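Search this site
Search
Enter keywords

Speaker notes: Carpets, sofas and pillows in the office lounge
Daranee Sriwong, Brudwood
Friday session, 30 minutes with questions

Slide 1. Title

Say hello, give name and firm. Brudwood looks after shared rooms in offices: we choose the furniture, replace what wears out and write the care sheets that hang in the supply closet. Today is only about lounges. Kitchens are Montri Pongsiri's talk, straight after the break, so send kitchen questions to him.

Ask for hands: who has a lounge at work? Who has sat in it this week? Wait for the second answer. It's usually a lot fewer.

Slide 2. What people want from the room

We asked 62 people at Utidmont what they use their lounge for. Most common answers were phone calls, eating, and waiting for a meeting room to open up. Resting came fourth. Read the list from the slide and don't comment much on it. Come back to eating later, under fabrics.

Utidmont's lounge is 1077 square feet including the walkway. Point out that the walkway takes up more of that than the plan suggests. People cut across the middle of a lounge to get to wherever they are going, and the floor gets the worst of it.

Slide 3. Floor

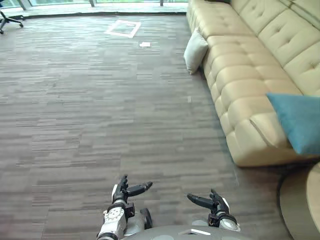 Start with the floor and choose the sofa afterward. Clients nearly always want to do this the other way around, and then the carpet gets picked in a hurry from whatever goes with the upholstery. Ask for a large sample, lay it on the floor and stand back from it. A small square held at arm's length tells you the color and very little about the pattern. With this one, the gray and brown streaks are laid out like staggered planks, so you get something of the look of a wood floor while staying with carpet. Close to your feet the streaks are broad, and toward the far end of the room they run together into finer lines. Check a pattern at both distances before you sign anything.

Mixed tones are more forgiving than a plain color. Crumbs and lint show less between cleanings. That cuts both ways – tell the cleaning crew to vacuum by schedule and not by eye.

If you are trying out a layout, mark it on the floor with tape before any furniture is ordered. White tape reads well on a gray or brown carpet. Leave it down for a few working days and watch where people walk. Lift it slowly when you're finished, and test a corner first for residue.

Slide 4. Glass walls

Keep short. A lounge with a glass wall is seen from outside all day, so the view in matters as much as the view out. Stand in the corridor and look. Backs of sofas, cable runs and trash cans are what you'll notice. Move those first, it costs nothing.

Slide 5. Sofas and pillows

Seat depth. Office sofas are often too deep for someone who wants to sit up with a laptop. Let four or five people of different heights try one before you buy. A firm pillow behind the back takes up the extra depth, and that's the main argument for having pillows in an office at all.

Buy rectangular ones for this. They cover more of the lower back than a square of the same height. One per seat is plenty. Any more and they end up on the floor by lunchtime.

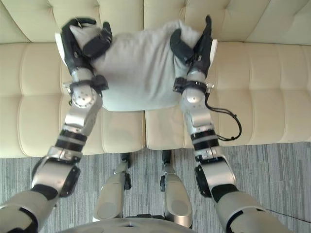
Covers have to come off and go in the wash. Ask to see the zipper. Order two covers for every pillow, so one can be in use while the other is in the laundry. At Utidmont we ended up with 31 covers, one of them a spare with a broken zipper that we keep for color matching.

White or dark? I get asked this every time. White shows marks early, so it gets washed early. Dark covers look fine for months and then you take one off and see the inside. I lean toward white if there is a washing routine and mid-gray if there isn't. Expect disagreement from the room, let it run for a minute or two.

Putting a pillow back: hold it by both sides, pull it straight, set it against the backrest. Don't drag it by one corner. Seams at the corners go first.

Slide 6. Care sheet

Hand out the sheet. Go through the weekly column only. The monthly column is on the back.

If running late, skip the part on stain removers and go directly to questions.

Slide 7. Questions

Likely ones: throws (no), leather (depends on sunlight), who pays for replacements (agree in writing first). If asked about the Inthanon job, say it opens in November and I can share the layout after that.

Related talks
Kitchens that get used – Montri Pongsiri
Lighting a waiting area
Quiet corners at Inthanon
Uraser: storage for shared rooms

Contact Brudwood | Copyright Brudwood, all rights reserved | Back to top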